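Power station won't charge from folding solar panel

malusfen
4 posts

I bought a second-hand Lello 306 power station for camping, along with an Edel folding panel. It charges fine from the wall at home. With the panel plugged in, the sun icon comes on for a few seconds, goes off, then comes on again, and it carries on like that all afternoon. After almost 7 hours outside it had gained 4 per cent. The panel was in full sun and propped up to face it. I've wiped the panel down and tried both sockets on the back.

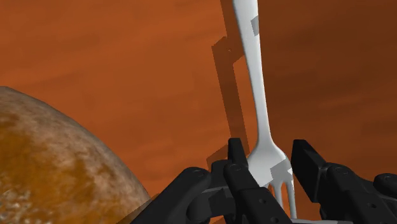 The lead that came with it is quite long and I've added an extension so the box can stay in the shade. Is it the panel, the lead or the box? I don't want to buy another panel if that isn't the fault.

Fodor_Dan

Take the extension out first and plug the panel straight in. Thin extension leads lose a lot of voltage, and when the box starts to draw power the voltage drops too low and it cuts out. Then it recovers and tries again – that would give you the icon going on and off.

If it still does it, put a multimeter on the panel's plug with nothing connected, then check the reading against the input range printed on the box. Mine did the same with a 40 W panel and a cheap lead. A thicker lead cured it.

tentpegs

Probably the battery. They all go in the end.

harbourlight

It charges from the wall, so I wouldn't blame the battery yet. Check the plug adaptor as well, as some of them are a loose fit. Try it around midday with the short lead and post what the input reading says.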